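Chapter 2
What a Price Tag Leaves Out

Most of us think we know what a bargain is. A store marks a shirt down, we compare the new price with the old one, and we feel clever. This chapter asks you to doubt that feeling. The old price is a number the seller picked, and the seller may have picked it with the markdown in mind.

Economists call the first number a reference price. Textbooks often treat shoppers as people who see through it. The evidence for that is thin – and much of it comes from surveys in which shoppers describe their own good sense.

Take the case that runs through this chapter. Kundside, a clothing chain, ordered 2,000 plain T-shirts and sold 1,000 of them at full price, or so its managers claimed. Its buyer, Meinrad Camenzind, called the rest "a gift to our customers." Keep that phrase in mind when you reach the cost tables in Section 2. 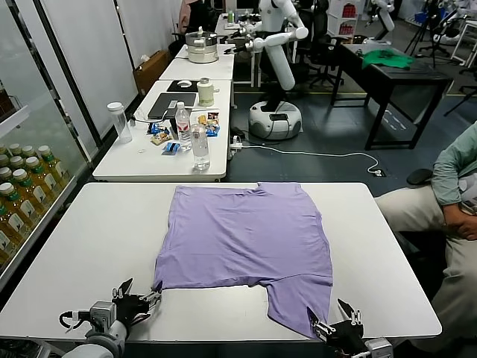 DOVURITZ, December – A purple T-shirt with short sleeves, laid out on a white table, has no price you can read from the cloth. Wrinkles and all, it could be sold as basic or as premium. Before reading on, write down what you would pay for it. Then write down why, and be suspicious of your first answer.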